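Print this page
E-mail this article

4. Do shared kitchens make people talk?

4.1 The claim and where it comes from

Much of the advice given to housing managers rests on the idea that a shared kitchen builds ties between neighbours. The idea is old and appealing, and we found it repeated in most of the guidance we read. We found far less evidence for it. Where a source was given at all, it tended to be another piece of guidance, and following the chain back usually ended in a survey that asked residents whether they liked having a kitchen. Liking a kitchen and knowing the person who cooks next to you are separate matters, and the surveys did not ask about the second.

The Stumdale scheme is often held up as the strongest case. Its own report says that residents "feel connected", and gives the kitchen the credit. Yet Stumdale also had a paid warden, a garden rota and a waiting list that let people choose their building. Any of these could have done the work. Hirwood, built to nearly the same plan but without a warden, is mentioned only in a footnote.

4.2 What we asked

We sent a short form to 915 households across the two sites and had 133 back. This is a poor return, and we do not pretend otherwise. People who answer forms about their neighbours are probably people with something to say about their neighbours, good or bad. The results should be read with that in mind, and we have kept away from percentages for the smaller groups.

The form asked who the household had spoken to in the past week, where, and for how long. It did not use the words "community" or "belonging". Percy Cárdenas, who read an early draft, objected that a week is too short to catch friendships that run on a slower clock. He may be right. A longer period would have leaned harder on memory, and we trusted memory even less.

4.3 What came back

Most talk took place on stairs and by the front door. The kitchen came a good way behind, and much of what was reported there was brief and practical: whose turn it was, what had been left out, who had moved the bin. We then held 25 interviews, mainly to see whether the form had missed something warmer. In a few cases it had. Two older residents at Hirwood described cooking together most evenings, but they had known each other before moving in.

Crockery came up more than we expected. Residents kept their own mugs apart from the common stock, often in their rooms, and several judged a kitchen by the state in which others left things (Figure 2). Van der Merwe treats this sort of grumbling as a sign of healthy attachment, on the grounds that people only complain about places they care for. We are not persuaded. People also complain about places they are stuck with, and the argument as it stands leaves no finding that could count against it.

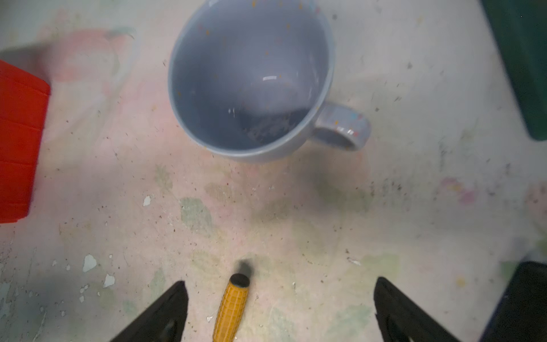
Figure 2. A glazed mug with dark residue left in the bottom.

Maribel Giraldo has suggested that small disputes of this kind at least oblige people to speak. Our interviews give this only weak support. The usual response to a dirty sink was to say nothing and to eat somewhere else, and three of the people who did raise the matter said they had since used the kitchen less. A written note was the next most common step. We did not count notes as talk, though a more generous reading might.

4.4 Limits

Both sites are in the same region and charge similar rents. We did not speak to anyone who had moved out, and those are the residents most likely to have found the arrangement a failure. Nor can we say how the kitchens were used before the Firnavex refit in April, when the cookers were replaced and one table was taken away. Managers at both sites told us that use had gone up after the work. Neither had kept a record, so we have left the claim out of our tables.

Print this page
E-mail this article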